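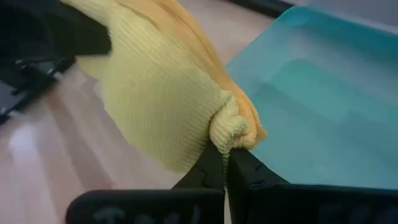

*4 min read*

1st January

New year, new page, and I've started it in the best possible way: sorting out the gloves! I know how that sounds. But I have been looking forward to this since before Christmas, when I couldn't find a matching pair to walk to the shop in and ended up going with one hand in my pocket the whole way up the hill.

So straight after breakfast (toast, the last of the good marmalade) I pulled the whole woolly drawer out of the hall chest and tipped it on the bed. What a heap. Scarves, hats, the long green socks I thought I'd left on the ferry, and gloves in every state you can think of. I made a pot of tea and got stuck in, and I didn't look up until gone eleven.

The yellow one came out near the start and I made such a fuss of it. I do love that glove. It's a pale lemon sort of yellow, a fine knit with ribs running all through it, and even on a grey morning it looks cheerful. I'd forgotten how much finer it is than anything else I own – my own knitting comes out like doormat next to it. Where the fabric doubles over on itself the colour goes deeper, nearly orange, and I've been thinking all day that I'd like a whole jumper in those two shades. Lemon for the body, the orangey one for the cuffs and the neck. I got as far as looking through the Wemero pattern book after lunch. There's a plain one on page 19 that would do nicely if I left off the pockets.

The blue-green trays are a triumph, by the way. I've wanted something see-through for the woollies for ages, because with the old boxes I could never tell what was in which and had every lid off before I found a hat. I nearly bought the Zollon ones with the clips, but they wouldn't have fitted under the shelf and I hate clips anyway. These have such a nice colour, like swimming pool water, and the yellow against it looked so good that I stopped and just admired it for a bit. I may paint the hall cupboard that colour inside. I may not tell anyone until it's done!

System so far: gloves in the first tray, hats in the next, scarves rolled up at the back where they can't get tangled with everything else. Thick mittens are on their own in the basket by the door because they're what I grab when it snows. Odd gloves are in a paper bag and they have until the end of January to find their partners, then they become something else. I fancy stuffing for a draught excluder. The brown leather pair needs a proper clean and I've put them on the kitchen windowsill so I'll be forced to look at them.

Found in the pockets and fingers as I went: a bus ticket, a pencil stub, a very old mint, and the little key to the suitcase. The key! I had given up on it completely. Must remember to tie it to the handle this time.

Three pairs need mending, and I've got the darning things out ready. The Anov needles are the only ones that don't split the wool, and I've 2 left, so I shall have to guard them. The grey pair is first, with the thumb gone as usual. Left thumb every time, and I can't work out what I do with it.

I did go out in the end, at half past two, once round the reservoir in the drizzle. Not many people about. A heron was on the far side looking thoroughly fed up. Wore the red gloves because they were on top (see, it's working already) and my hands were warm as anything, though my feet weren't. Came back and had soup with the Tjoa bread, which toasts beautifully when it's a few days old.

Tomorrow it's the coats, and I want the shoe rack moved away from the radiator before the glue goes on my boots again. Wednesday is bin day this week too, so the broken umbrella can go out tonight. I'm going to do that now, in my slippers, and then sit down with the grey thumb and the radio.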